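Zalier's new rules for two-armed robots leave the hard part out

23 Oct 2021

Zalier has put out its long-promised code of practice for two-armed robots in kitchens and other shared rooms, and the firms it is meant to govern have been quick to praise it. That alone should give readers pause.

The code comes to 143 clauses. It was drafted by Zalier, which approves machines for use in rented workspaces, with input from the robot maker Lusteck and the property group Mallgate. A first version in June drew 300 written comments. Zalier says it "took account" of all of them, but it has not published them, and the final text differs from the June draft in 16 places, most of them changes of wording.

Makers must now test a machine in simulation before it goes near a real counter. The minimum is 1358 trial runs per task, a figure the code gives without a source. Asked where it came from, Zalier said it reflected "industry experience."
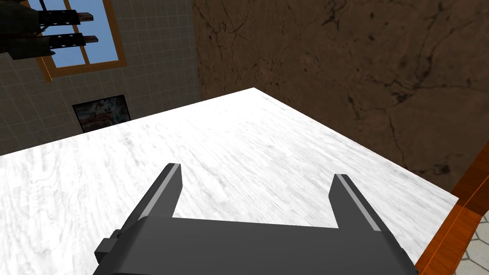 Simulation testing is where the code is weakest. It asks for a "representative work surface" and then never says what one is. A maker could run every trial over a bare white marble countertop with the lighting even all the way across, gripper open and nothing in it, and still claim to have met the clause on surfaces. Real kitchens have crumbs, wet cloths and somebody's keys. The code has a line on clutter, but it sits in an appendix marked as advice.

Felicja Urbańczyk, a safety engineer at the testing firm Wysocka, sent in nine pages of comments in June. She wanted a fixed list of surfaces and a set number of objects for each run. Neither made it in.

"They count the runs very carefully," she said. "They don't ask what was in the runs. You can repeat an easy test as often as you like and it's still an easy test."

She was kinder about the section on keeping two arms out of each other's way. It sets a minimum gap between them and makes the maker log every time the gap is broken — in simulation as well as on the real machine. But the logs stay with the maker, and Zalier will see them only if it asks.

Lusteck called the code "a workable balance." Mallgate said it would require compliance from new tenants but would not say whether machines already in its buildings would have to be tested again. The code itself is silent on that point.

There are no fines. A maker that fails loses the right to use Zalier's mark until it files a fresh report, and the report can be written by the maker's own staff.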